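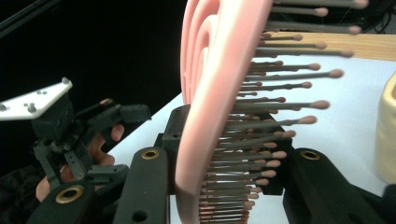

Reading a Listing
Session 4 handout, Residential Property Basics
Instructor: Vitória Neves

Bring this with you on 29th October. We'll go through the Plutdale packet in pairs, so please have read it.

1. What a listing is for

A listing is an ad. It's written by, or for, the person who gets paid if the house sells. Most agents I've dealt with are decent and careful, and I would still read every line they write as if I were the one who had to pay for the roof. Last term a few people took this as cynicism. Fine. Read it that way if it helps you remember to check.

Most of the words in a listing can't be tested. "Charming," "sought-after," "perfect for entertaining" – cross these out first, with an actual pen. What's left is usually four or five lines, and those are the lines we work on.

2. Square footage

The Plutdale listing gives 2,672 square feet. The seller's older paperwork, also in your packet, gives 3,135. Same house, no addition and no demolition between the two. Before class, write down at least two ways this could happen. Things to think about:

Was the basement counted, and is it finished?
Was the garage or an enclosed porch counted?
Were the outside walls measured or the inside ones?
Who measured, and did they sign anything?

Aoi Nomura's reading in the packet covers the usual measuring methods. Her section on sloped ceilings is good. I'm less sold on her claim that buyers can rely on tax records, which in my experience are often old and sometimes copied from the listing that came before. Check what your own county does.

3. "Updated"

Updated when? Updated by whom? A kitchen can be called updated if somebody changed the cabinet doors. Ask for dates, permits and receipts, and note which of the three you get. If the answer is "the previous owner did it," write that down as no answer.

Watch for lists that name small things and skip large ones. New faucets, new light fixtures, fresh paint, and not a word on the furnace. The Fesia Street listing does this for a whole paragraph. It may mean nothing at all. It's still your next question.

4. Bedrooms

The label on a floor plan doesn't make a room a bedroom. Local rules on windows, exits and ceiling height vary, so look them up for the town in question. Don't use the rule you remember from the last place you lived. In the Laizer Court plan, look hard at the room marked Bedroom 4 / Office. That slash is doing a lot of work.

5. Days on market

Listed for 32 days, says the sheet. Maybe. A home can be taken down and put back up, and depending on the system the count may start over. Ask for the full history. Riku Tamura, who took this course two years ago, sent me one that had been relisted twice with the same photos and a new first sentence.

A long time on the market doesn't prove there's a problem either. Overpriced houses sit. So do perfectly good ones listed in December.

6. Fees

"Low HOA" is not a number. Get the monthly amount, what it covers, the reserve balance and any special assessment under discussion. Meeting minutes are dull and worth reading.

For next time

Pick one current listing, from anywhere. Cross out what can't be tested. For each line that remains, write who could confirm it and what paper you'd ask for. One page, typed.

Reading: Polák, chapter 3, on disclosure forms. Skip his price forecasts. Optional: the Kavard case notes, pages 1 to 60, if you want to see how long a fight over a shared driveway can last.

Amedeo Ruggiero is covering my office hours next week. Send him questions about the packet and save the grading ones for me.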